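From: Vi
To: drorwood-kitchen
Date: 20/05/2026
Subject: Re: [drorwood-kitchen] Chopsticks, where do they all go

On the list, Oketti wrote:

> Could whoever has the utensil drawer at the hall please explain the chopsticks? I went in for a ladle and got a handful of them, most of which don't match, and one of which had been used to stir paint. We have the Festovus noodle supper coming in September and I would like to know (a) how many usable pairs we own, (b) where they live, and (c) whether we are allowed to throw any away. Last year we ran out before the second sitting and people ate with teaspoons.
>
> Also the ladle is missing.

I have the utensil drawer. I didn't ask for the utensil drawer, but I did once close it properly in front of witnesses, and at Drorwood that counts as an election.

To take your points in the wrong order:

(c) Yes. Throw away the paint one. I thought I had. If it's the one with the green end, it was also the plant stake for the basil, and it has had a fuller life than most of us.

(b) They live wherever the last person to dry up was standing. I have found them in the drawer, in the tea towel box, in the piano stool and once holding the pantry window open. Starting now they live in pots on the shelf over the sink. A drawer is a terrible place for anything long and thin. It goes in lined up and comes out like a bird's nest, and the one you want is under the rolling pin. In a pot you can see what you have, and the ends you eat with stick up in the air instead of lying in whatever is at the bottom of that drawer. (Sesame seeds, mainly. I'm choosing to believe sesame seeds.)

(a) is harder. The inventory sheet says we own 500 pairs. The inventory sheet also says we own a punch bowl. I went through one box at my own table with a cup of coffee and my good intentions, and my estimate is that we have about 100 pairs I would hand to a guest, and a large population of singles. The rest went home in coat pockets, I suppose, or into hair.

For what it's worth, my method, in case anybody wants to take a box home and do the same:

Roll each one across the table. If it wobbles like a shopping cart, it goes in the cooking pot, where being bent doesn't matter. You can turn tempura with a boomerang if it's long enough.

Run a thumb down it. Splinters go in the kindling.

Match by length first and color second. People will forgive a light one with a dark one. They won't forgive one that's an inch shorter, and they will blame the noodles.

Don't soak them. Somebody left a batch in the sink overnight after the spring lunch and they came up furry. Wash, rinse, dry on a towel, then stand them up once they're dry all the way through. If you stand them up damp in a solid jar you get a small swamp. A mesh pen cup is fine and the office closet is full of them, so help yourself.

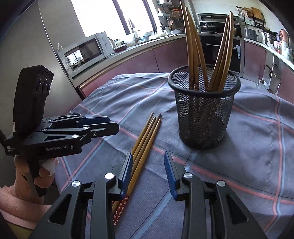 Long ones and strays

The black mesh cup has the long wooden ones. A few of those curve off to the right as if they'd heard something interesting, and I'm keeping them for cooking regardless. The four loose ones with the darker tips are plain wood and still waiting for a decision. The dark red one with the little white flowers is very pretty, and I have no idea where its partner is. If you have the other one at home, please bring it back, no questions asked, or at least very few.

Patterned ones in general: I'd like to keep these out of the supper supply. They get admired and then they get adopted.

On buying more: there was a suggestion that we order a case of 3522 disposables and be done with it. I am against this, mostly because the case would have to be stored, and I know whose drawer it would be.

I'll bring the sorted pots over next time I'm at the hall. Please don't put pens in them.

The ladle is in the piano stool.

Vi

-- 
drorwood-kitchen mailing list
To leave the list, send a blank message with "unsubscribe" in the subject line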